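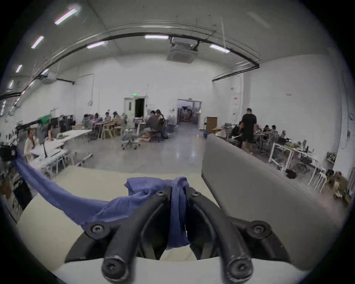
Lukumay: demostraciones manuales de manipulación de prendas

Versión publicada el lunes, 10 de febrero de 2020
Responsable del conjunto: Nivel, área de aprendizaje por demostración

Resumen

Lukumay reúne registros de tareas textiles ejecutadas por personas mediante pinzas de mano. El operador realiza la tarea con las pinzas, y la trayectoria de estas se conserva como referencia para el entrenamiento de políticas de control. El conjunto está destinado a la investigación en imitación y no incluye modelos entrenados.

La versión actual contiene 1938 episodios válidos, seleccionados a partir de 2000 grabaciones. Las restantes fueron retiradas durante la revisión por pérdida de sincronización o por anotación incompleta.

Tareas incluidas

El conjunto comprende cuatro tareas:

desplegar: extender una prenda arrugada sobre una superficie plana
alisar: reducir los pliegues de una prenda ya extendida
doblar: plegar la prenda según un esquema fijo
trasladar: llevar la prenda de un punto a otro sin soltarla

Las tareas desplegar y alisar se ejecutan con dos pinzas. En trasladar se admite una sola. La tarea doblar presenta la mayor variación entre operadores, dado que el protocolo fija el resultado y deja libre el orden de los agarres.

Contenido de cada episodio

Cada episodio se entrega en una carpeta propia con los elementos siguientes:

video de las cámaras montadas en las pinzas
video de la cámara de cabeza, cuando procede
posición y orientación de cada pinza, con marca de tiempo
apertura de los dedos
archivo de anotación con la tarea, la prenda y el resultado

Los episodios sin cámara de cabeza llevan el campo vista_superior con valor nulo. Se ruega no interpretar ese valor como un error de lectura.

Protocolo de registro

Antes de cada serie se comprueba la apertura y el cierre completos de los dedos. La prenda se coloca en la posición inicial indicada en la ficha -- extendida, recogida o parcialmente plegada -- y el operador comienza tras la señal. No se corrige la prenda con la mano una vez iniciada la grabación. Si la tela se escapa de un agarre, el operador puede volver a tomarla y el intento se anota como recuperación.

Las superficies de trabajo son mesas y camas. En estas últimas, la sábana puede desplazarse junto con la prenda, por lo que la anotación distingue entre pliegues de la prenda y pliegues del soporte.

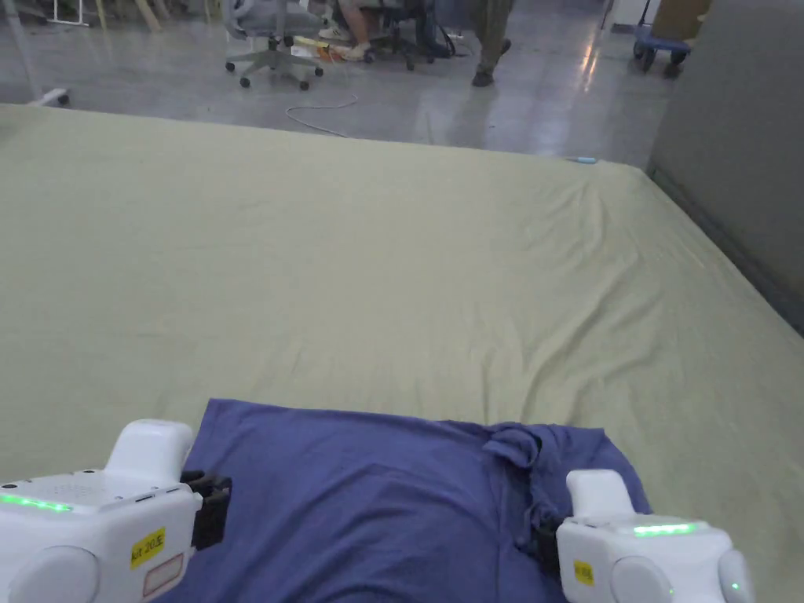 Erick Kioko advierte, en su revisión de la tarea alisar, que los agarres demasiado próximos a un pliegue recogido tienden a arrastrarlo entero, y solicita que la próxima versión anote por separado el punto de contacto de cada pinza. Añade que, a su juicio, los episodios con recuperación deben conservarse en la partición de entrenamiento.

La propuesta ha sido aceptada. El campo contacto se incorporará a la versión prevista para noviembre, sin modificar los identificadores existentes.

Limitaciones

Los registros se tomaron en espacios compartidos, con otras personas presentes. El fondo varía entre episodios y no debe emplearse como indicio de la tarea. Las telas finas están poco representadas. El conjunto no mide la fuerza de agarre.

Uso y cita

Se autoriza el uso con fines de investigación y docencia. Toda publicación derivada deberá citar el nombre del conjunto y la versión empleada -- la numeración de episodios puede cambiar entre versiones mayores.

Relacionados

Ikano: herramientas de lectura y sincronización
Telta: teleoperación con dos brazos
Lukumay: guía de anotación
Lukumay: registro de cambios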